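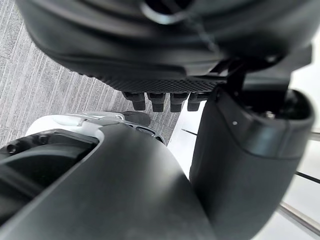

The water in Trarangate is hard, and she speaks of it as other people speak of a difficult uncle. She has lived on the upper road for many years and she washes everything by hand, in a stone-cold kitchen with the window open. I visited her to ask about the old wells, but we began with the tea.

"You see the skin on top?" she asked, and turned the cup to me. "This is the chalk. My mother took it off with a spoon. I drink it."

When she was a child the houses had no pipes. Each family went to the well behind the church, and the children carried the small buckets. She remembers that the rope was always changed in August, when the level was low and a rope could be too short. "We were 103 steps from the well," she said. "I know this number better than my own telephone."

The pipes came later, from the firm Aebischer, and with them came the first bills. Many people did not want to pay for water. Her father kept the bucket by the door for one more year, and he used it only when somebody was looking. 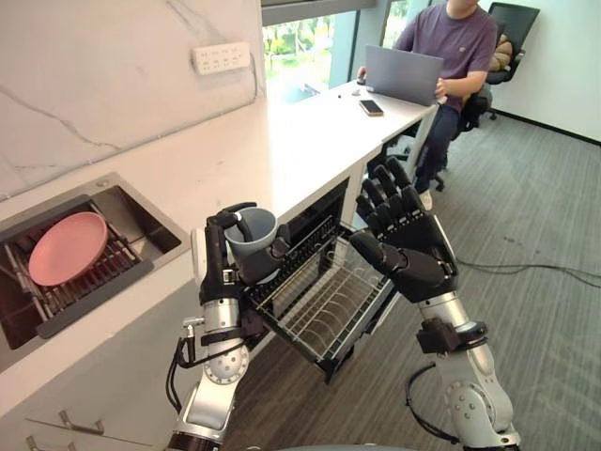

A neighbour who had come in with eggs said that the well water was never so good as people tell now, and that in a wet spring it was brown for 5 days. My hostess did not agree. She said brown water was good for beans, and the two of them discussed beans for quite a long time.

I asked if she would use the well again. "For the garden, yes. For the tea, no, I am too used to the tap." She also has a filter made by Plunix, a present from her son. It stays in its box under the stairs.

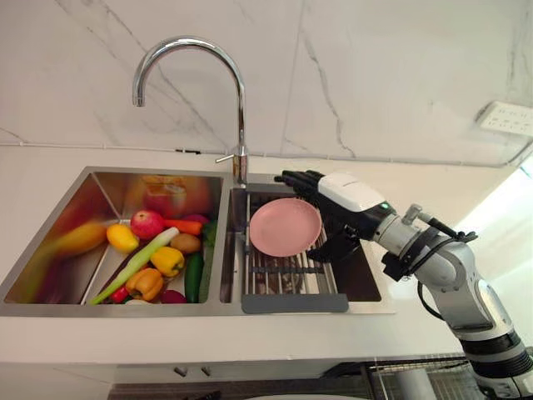

Dustemport, August

The second part of our talk took place at her sister's flat, close to the harbour. The water is soft there and the soap does not want to leave the hands. "I rinse and I rinse," she complained. Her sister pays by the meter and closes the tap after her.

They are both collecting signatures to have the old well cleaned and covered with a grille. The work would cost 3201 in the local money, and the parish has promised 50 of it. The sisters find this very funny.

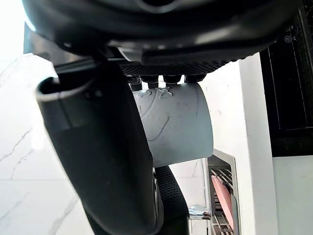

According to the sister, the grille is the smaller problem, and the question is who will have the key. In the old time there was no key. I was given more tea, without skin, and then they wrote my name on the list.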